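Imonbridge Guest Rooms: Frequently Asked Questions

Most of these come from actual emails. A few come from conversations on the stairs.

What time is check-in?
Any time after 4 in the afternoon. If you arrive earlier, you can leave your bags in the hall closet and go get lunch. Ondrejka, across the street, does soup until it runs out, and it does run out.

What time is check-out, and do you mean it?
Eleven, and yes. Vendula Machala cleans all the rooms herself and starts at the top of the house. If you are on the top floor, she will knock at eleven. If you are on the ground floor you may get a little grace, but please don't plan your morning on it.

Do the rooms have their own bathrooms?
Two of them do. The others share the one at the end of the landing, which has a very good shower and a door that needs to be lifted slightly before it will lock. Lift, then turn. People who only turn tend to meet the other guests.

I forgot my toothbrush / comb / charger. Can you help?
Probably. We keep toothbrushes, soap and a spare charger at the desk, free of charge. Ask for them during desk hours. Ringing the night bell for a toothbrush is allowed, in the sense that we can't stop you. 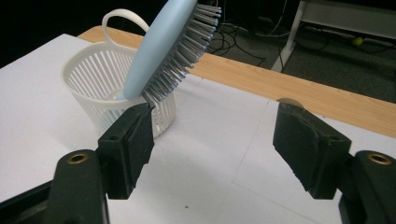

I left something behind. Will you mail it?
Yes, if you pay the postage. We hold things until the end of the month after your stay, then they go to the thrift store. Email us and say what it is and which room you had. "My black sweater" is not a lot to go on -- we own a great many black sweaters at this point, none of them on purpose.

Is breakfast included?
It is. Bread, eggs, fruit, and jam made by Marcela Hudec, who owns the place and will ask you what you thought of the jam. There is a correct answer. Coffee is ready before anyone should need it.

Can you handle allergies?
Tell us when you book and we will do it properly. Tell us with the fork already in your hand and we will do our best with toast.

How is the Wi-Fi?
Fine for email and maps. Video calls work on the ground floor and in the garden. In the attic room it comes and goes with the weather, and we have stopped trying to understand why.

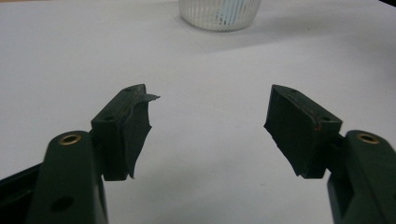
Is there parking?
Street parking is free overnight. In the daytime there is a two-hour limit, enforced by a man of great dedication. The lot behind the station has no limit and is a short walk away, downhill on the way here and uphill when you leave with your luggage.

Can I bring my dog?
One dog per room, $60 per stay, whatever the size. Cats, no. We had a cat once.

What if I need to cancel?
Up to two days before arrival, you get everything back. After that we keep the first night. Being sorry about it is appreciated but does not change the amount.

Are you open all year?
We close for November, when the boiler is serviced and Marcela goes somewhere with a beach.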